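Briltix Workforce Administrator Guide
Section 5: Setting Up Leave Types and Accrual Rules

Applies to: Briltix Workforce, hosted and on-site installs
Last revised: 9/21/25

5.1 Before you begin

You need the HR Administrator role to create or change leave types. Users with the Department Manager role can view the rules but cannot save changes.

Have the following on hand:
- The written leave policy for each employee group
- The first day of the leave year
- Opening balances, in hours, for all active employees
- The pay group codes set up in Section 4

Note: Briltix stores all balances in hours. If your policy is written in days, convert it using the standard workday length on the Company Calendar screen.

5.2 Create a leave type

1. From the main menu, select Setup > Time Off > Leave Types.
2. Click New. A blank record opens.
3. Enter a code of up to five characters. The code prints on pay stubs and cannot be changed after the first transaction is posted.
4. Enter a display name. Employees see this name on the request form.
5. Set Paid Status to Paid, Unpaid, or Partial. If you select Partial, enter the percentage of base pay in the field to the right.
6. Set Approval Route. The default is Direct Manager.
7. Click Save.

Repeat for each leave type in the policy. Jury duty, bereavement, and military leave should each have a separate code, even where the pay treatment is the same. Several reports in Section 9 group by code only.

Caution: Do not reuse the code of a retired leave type. Old transactions will be added to the new balance.

5.3 Add an accrual rule

A leave type with no accrual rule can be requested but never builds a balance.

1. Open the leave type and select the Accrual tab.
2. Click Add Rule.
3. Choose the pay groups the rule covers. A pay group can belong to only one active rule per leave type.
4. Choose the accrual method: Per Pay Period, Per Hour Worked, or Annual Grant.
5. Enter the rate in hours.
6. Enter the waiting period in calendar days, counted from the hire date. Enter 0 if there is none.
7. Enter the maximum balance. Accrual stops when the balance reaches this number and starts again when it drops below.
8. Click Validate, then Save.

If validation returns message 233, two rules overlap for the same pay group. End-date the older rule and validate again.

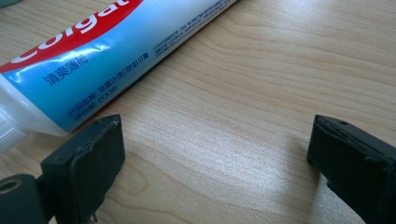
Rules that use Per Hour Worked also need a list of qualifying hour codes. Click Hour Codes on the same tab and check each code that counts toward accrual. Overtime is unchecked by default. Paid leave hours are also unchecked; check them only if your policy allows leave to accrue during leave.

5.4 Set carryover

1. Select the Carryover tab.
2. Enter the maximum hours an employee may carry into the new leave year. Leave the field blank for no limit. A zero means nothing carries over.
3. Enter an expiration date for carried hours, if one applies.
4. Choose what happens to hours over the limit: Forfeit, Pay Out, or Hold for Review.
5. Click Save.

Note: Some states restrict forfeiture of earned leave. Check the rules for each work location before selecting Forfeit.

5.5 Load opening balances

1. Select Tools > Import > Balances.
2. Download the blank template. Do not rename or move the columns.
3. Fill in one row per employee per leave type.
4. Upload the file and click Test Run.
5. Review the exception list, correct the file, and upload it again.
6. When the list is empty, click Post.

The import accepts up to 1550 rows per file. Split larger files by pay group. Message 107 means that an employee number in the file has no active record.

Sites moving from Dradden Timekeeper can use the Dradden export in place of the template. Select Dradden from the Source list before uploading. Balances from Nishimura or Birov systems must be copied into the template by hand.

Caution: Posting cannot be undone. Errors found later must be corrected one employee at a time on the Balance Adjustment screen, and each adjustment requires a reason code.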